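Clukico Revises Door Shelf on Mostico Refrigerator Line

3 June 2018
By Hiwot Gebretsadik

Clukico has changed the lower door shelf on its Mostico household refrigerators, the company said in a notice to dealers. The new part has a higher front rail and a stiffer floor. It replaces a shelf that had been in production since the line was introduced.

The change follows a run of service calls that began in January. Owners reported that tall bottles tipped forward when the door was opened quickly, and that in a few cases the rail came away from the liner at one end. Clukico put the number of affected units at around 4000. No injuries were reported.

The old and new shelves use the same mounting points, so the swap needs no tools. The shelf is lifted straight up off its supports and the replacement is pressed down until both ends seat. The company advises emptying the door first and checking the liner for cracks near the supports. A cracked liner should be looked at by a service technician before the door is loaded again.

Fumiko Kaneko, who heads parts supply at Clukico, said the replacement would be sent without charge to owners of units up to 6 years old. Owners of older units can order it through Drornico, the distributor. Delivery is expected to take 7 working days.

The notice also covers loading and leveling. Heavy bottles belong on the lowest door shelf, with the tallest placed close to the hinge side, where they swing through a shorter arc. Sauces, syrups and cooking oils sold in squeeze bottles should be closed fully and stored upright. Partly full bottles shift more than full ones and should not be left with empty space on both sides.

Leveling is done at the front feet. The cabinet should lean back very slightly so that the door closes by itself from a half-open position. Where the floor is soft or uneven, a foot may settle over time, and the setting should be checked again after the refrigerator has been moved for cleaning. A sheet of cardboard laid in front protects the floor during the move but should not remain under the feet.

Requests for the new shelf must include the model number, printed on a label inside the cabinet.

Related items
Drornico extends parts counter hours
Door gaskets: when to clean, when to replace
Alemayehu store adds appliance repair desk

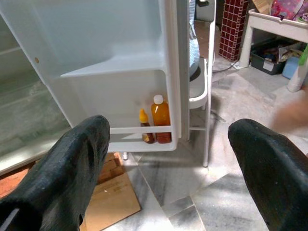

Shahnaz Selvanayagam wrote that her replacement shelf had seated on one side only until she took it out and pressed both ends down together, and she asked whether the upper bins would get the same higher rail.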